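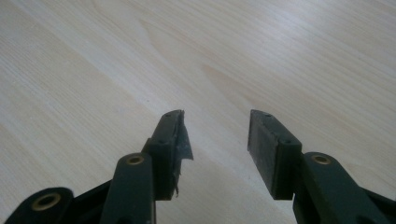 How old is too old to start a dog in nose work?

Any age is fine as long as the dog can walk around a room comfortably and still wants food. Mine started at eleven.

Ok so a bunch of you asked after the weekend, typing this in the truck before work so bear with me. Thread I guess

Background for new people. Tabrizi is a beagle mix, eleven, bad left hip, mostly deaf. Used to do agility with me til the jumps got to be too much. Then a year of basically sleeping and barking at the mail slot

Vet cleared her for anything on flat ground. Ask yours first, specially if there's a heart thing or back trouble. Mine wanted no stairs, no slick floors, short sessions. Fine

We go to the Monday class at Stidside, the 6:30 one. Jamshid Tehrani teaches it. Very quiet guy, hardly touches the dogs, mostly tells the humans to stand still and quit pointing. I have been told to quit pointing A LOT

First few weeks there's no special odor at all. Just food in open boxes. Dog finds box with chicken, dog eats chicken, you add another piece right there at the box. That's the whole class

People get bored here and want to jump to birch. Don't. Tabby spent two classes looking at me waiting for a cue and then one night she just put her nose down and left me standing there. I cried a little in a parking lot, whatever

Being deaf has not mattered one bit. If anything she's less distracted than the shepherd who hears every car door. I use a hand touch on the shoulder to send her, and a flat hand when we're done. She checks in with me more than she did in agility

Three searches a night, thats our max. Each one is a minute or two. Then back in the car with a blanket and water. She sleeps like a rock after, way more tired than from a walk

Gear, since everyone asks. A harness that doesn't rub, a long line, treats that smell bad. That's it. We have the Rotow harness, the padded one, cause it opens at the neck and I don't have to lift her front leg. Any harness that does that is fine

Tried the Clelter line first. Nice and light but it slid through my hands when they were cold. Went back to my old 15 foot one

Cost – I paid 300 for the first course, which was six weeks plus the starter tin. Trial entries are extra and so is gas. In agility I once added up a year and got to 3,000 and then stopped adding things up

You can do the beginning at home for nothing btw. Boxes from the recycling, a towel down if your floor is slippery, leftover meat. Put the dog in another room while you set up. Keep it easy. Make the last one of the day the easiest

Don't help. I mean it. If she's stuck I take a step back and wait, and if she's realy stuck I walk her past the right area one time like we were going that way anyway. No staring at the box. They read your eyes

Signs to stop with an older dog: slower sits, licking lips a lot, wandering off to sniff the wall in a bored way, panting when it's not hot. We quit early in August more than once and she was fine the next week

Someone asked about a blind dog. There's one in our class, little poodle, does great. They keep the boxes spaced wider and the handler walks the area with him first. Not my dog so ask your instructor, don't go by me

And no you don't need papers or a breed for it. Mutts, hounds, a very serious pug. Rules on reactive dogs depend on the club, ours runs one dog at a time with the rest in cars, which is half the reason I picked it

So the weekend. Our first odor test. She missed a corner, went back on her own, got it. Passed with three seconds to spare. Ribbon is on the fridge, she got a whole hot dog

Gotta clock in. Will answer the ones about arthritis meds tonight – or prob tomorrow, it's bath night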